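Speaker notes: Shared workspaces and the duty to reset
Vullevham Community Learning Trust, estates and premises briefing
May 10, 2022
Speaker: Lizelle Swanepoel

Slide 1. Title

Welcome colleagues from the Vullevham and Plandero sites. Confirm that everyone has the handout, which is the revised booking policy in draft. Questions may be taken during the talk, but comments on individual bookings should be sent to the estates office in writing.

State the purpose of the session. The Trust is asked to agree a common standard for the handover of shared rooms between one user and the next. The standard would apply from June at all sites, with the exception of the kitchens, which have their own rules under the food safety policy.

Slide 2. Background

The present booking policy was written when the Trust had two rooms for hire. It now has 28, and the same page of conditions is still in use. It says that rooms should be left "in a reasonable state". It does not say what that means, or who decides.

Last year the estates office received 40 written complaints about the condition of rooms at the start of a booking. Most concerned furniture in the wrong layout. A smaller number concerned rubbish, and a few concerned heating left on overnight. None involved serious damage. Pause here, as the Plandero managers may wish to add their own figures.

The complaints fall most heavily on the first booking of the afternoon. The cleaning contractor, Zokier, attends before opening and after closing. Between those visits each room depends on the people who use it.

Slide 3. What other users can expect

Read out the proposed wording in full:

"Each group will find the room in its standard layout, with clear surfaces, closed windows and an empty bin. Each group will leave it in the same condition by the end of the booked time."

Stress the last five words. A group booked until four o'clock should be out of the door at four, with the chairs already back. The present habit of starting to tidy at the end of the booking is the main cause of late starts. The booking form will be changed to show a finishing time and, beside it, a time at which tidying should begin.

Slide 4. Standard layouts

Each room will have one standard layout, printed on a card beside the light switch. The layouts were drawn up with site managers over the winter. The Matoušek Room has been the most difficult to settle, as it serves the choir, the adult literacy classes and the monthly advice surgery, and no two of these want the tables in the same place. The proposal is that the tables stand in a row along the window side, with the chairs stacked in fours. Groups may move them as they please during the booking.

Tables are the items most often reported as marked or scratched. The wooden tops may be used for most purposes, provided that mats are put down for paint, glue and hot drinks. Heavy items should be lifted across the surface and not dragged. The cost of refinishing the tops at both sites was put at 2000 pounds in the last estimate, and the estates budget has no separate line for it.
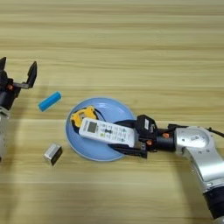
Gareth wrote in reply to the first draft that ten minutes was too short for any group with small children, and that the rule would be broken every week by people who were doing their best. He asked for the tidying period to be set by the type of booking and suggested twenty minutes for family sessions, without extra charge.

The office accepts the point in part. Family sessions will have fifteen minutes, free of charge, and the booking system will hold the room empty for that time. Evening lettings will remain at ten. If pressed on this, say that the period will be looked at again after one full term.

Slide 5. Reporting

A group which finds a room in poor order should report it within the first quarter of an hour, by telephone or at the front desk. Reports made the next day are very hard to follow up. Desk staff will write the time, the room and the name of the previous group in the day book. They should not discuss the matter with the previous group themselves.

Three reports against the same group in one term will lead to a letter from the estates office. There is no proposal for fines. Some 600 people a week come through the two sites, and the number who leave a room in poor order is small.

Slide 6. Costs

Printed cards and holders for all rooms will be met from the existing signage budget. Changes to the booking form can be made in house. Zokier has been asked for a price for a short midday visit on weekdays and has not yet replied. Do not give a figure if asked — the last one is out of date.

Slide 7. Decisions requested

Colleagues are asked to agree the wording on slide 3, the tidying periods on slide 4 and the reporting procedure on slide 5. The layouts themselves are for information. Site managers may alter a layout later, on written notice to the office, and a new card will be issued.

Show of hands for each item, taken separately. Record any objections by site.

Closing remarks

Thank the site managers for their work on the layouts. Remind colleagues that keys to the Plandero store cupboard are to be signed for at the desk, including by staff. Comments on the draft to the estates office by the end of next week. Tea is served in the foyer, and the room is booked again at half past three.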